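Speaker notes – "Keeping One Cell Alive"
Talk for the Sumari user meetup, 29th October

Opening (don't rush this)

Hi everybody, I look after the two-arm breakfast cell at Morno. One table, two arms, and me with a hex key. I'm not going to talk about software much, so if you came for that, the coffee is out in the hall and I won't be hurt!

Say thanks to Bok-nam Byun, who built the first version of the cell and still answers my messages at terrible hours.

Start with the frame. People want to start with the arms, I know, the arms are the fun bit. But everything on our table gets measured from those black rails, and if a clamp creeps, your arms will be perfectly accurate about the wrong spot. I check every clamp by hand before I power anything up.

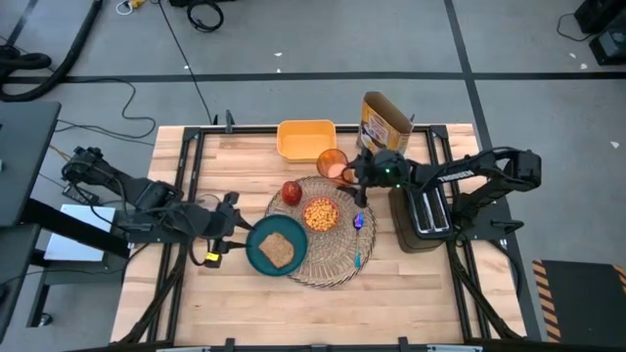

Baidoo Workshop Notes, No. 47

Look where the arms come in – opposite sides, with the placemat between them. One gripper is by the plate and the other is at the orange cup, and the right arm is passing over the toaster to get there. I love that toaster and I hate that toaster. If you change its position by even a finger's width, go back and run the slow pass again. (Pause here, somebody always has a toaster story.)

Cables next. We run them along the arm with enough slack for the wrist to turn all the way, and then I move each joint to its limit by hand and watch the loops. In May I skipped that on the left arm and lost a connector, plus an afternoon. Agnes Pringle had a spare in her drawer, bless her.

Fingers. I wipe the tips every morning and swap the pads after up to 211 hours. We used to wait until they slipped, which meant cereal in places I'm still finding.

Cameras. Ours are overhead as well as down low, and the overhead ones drift slowly enough that you won't notice. I redo the calibration every 18 days. The ceiling lights matter too: shiny things like the spoon and the apple throw highlights, so keep the lighting the same from calibration through to your real runs. 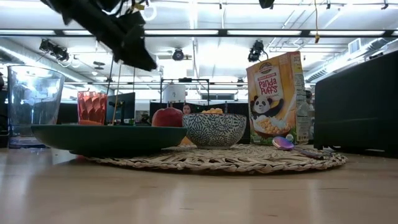
How long does a full check take?
Plan on 27 minutes once you know the cell, and double that for your first few tries.

Log everything. Mine is a paper notebook from Bedach with coffee on it, and I write down the clamp, the cable, the pad, whatever I touched. Show the notebook here if there's time, pass it along the front row.

Then open it up for questions. Get the notebook back before lunch!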